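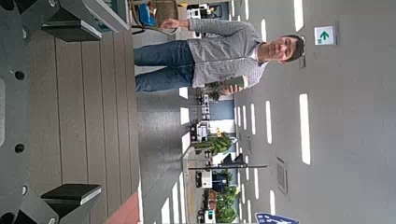 Can it do the chores yet?
Speaker notes, Agnes Nygård. 20 min plus questions. Nov 27, 2025

Open
Don't start with the slides. Ask for hands - who has a machine at home that does a chore start to finish? Someone will say dishwasher. Good. Ask who loads it.
That's the talk. The washing is solved, the loading and putting away is not.
Say up front: I run trials at Arkmont, small shop, we test arms for light work. Not selling anything today.

What we mean by "do a chore"
My rule, keep it simple:
- starts without a person setting the stuff out first
- deals with the thing being in the wrong place
- stops when it should
- leaves the place no worse
Most demos pass one of these. Pause here, let them read it.

The pick up and put down numbers
Wutura trial, our own, January to now. Task was dull on purpose: pick a cup or bottle off a bench, put it in a bin.
1,868 tries. 1,821 good.
Sounds great, let it sound great for a second. Then - that leaves 47. Ask the room what 47 dropped cups does to a kitchen.
Also say bench was cleared each morning by a person. We didn't count that person's time. We shoud have.
If someone asks about clear plastic: worse, didn't split it out properly, don't guess on stage.

Two fingers
Most of what you'll meet on a shop floor has a two-finger gripper. Open, close, that's it. Good at boxes, bottles, handles. Bad at a wet rag, a fitted sheet, a bag with something in the bottom.
Sock bit here if time. Hold up a sock, pinch it with two fingers, try to turn it right side out. Gets a laugh, don't rush it.

Handing things over
People think this is easy, it's what they ask for most. "Just hand me the wrench."
The arm has to know when you've got it. Let go early - on the floor. Let go late - tug of war.
And the person moves. They're talking, they wave an arm, they shift the bottle to the other hand, they turn round to see who came in. A wrist camera sees a lot of that sideways, and only what's in front of the fingers.
Drurby people wait for a pull on the fingers before opening. Slow but I like it. We copied it.

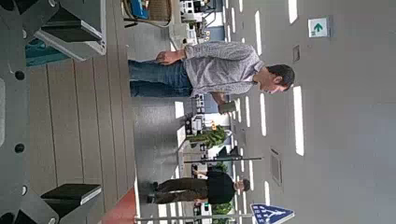 Shop floor vs. home
Shop floor is further along. Why:
- same bench, same parts, same height
- flat floor, decent light
- somebody on shift who knows where the stop button is
Home has none of that. Cat. Rug. Kid's shoes. Drawer that only opens if you lift it.
Usman job: 200 bins a shift, one arm, one person walking past now and then. Works. I'd call that a chore done. Same arm in my kitchen got as far as the second plate.

What I'd buy today
Sorting, tending one machine, carrying between two fixed spots. Yes.
Wiping a flat table, maybe, if you clear it yourself.
Laundry, no. Folding demos are better every year, ask how long a shirt takes and who put it down flat.
Cooking, no. Skip the stove story unless they're awake.

Likely questions
Price - don't quote, it changes, send them to me after.
Jobs - take it seriously. At our place the work moved to setting up and fixing, fewer hours lifting. Not everybody wanted that. Say so.
When will it be ready - for what? Make them name the chore. Then answer that one.

Close
Back to the dishwasher. Ask them to pick one chore this week and write down every step, incl. the ones before it "starts". Leave my email up. Thank the hosts, unplug the clicker, its borrowed.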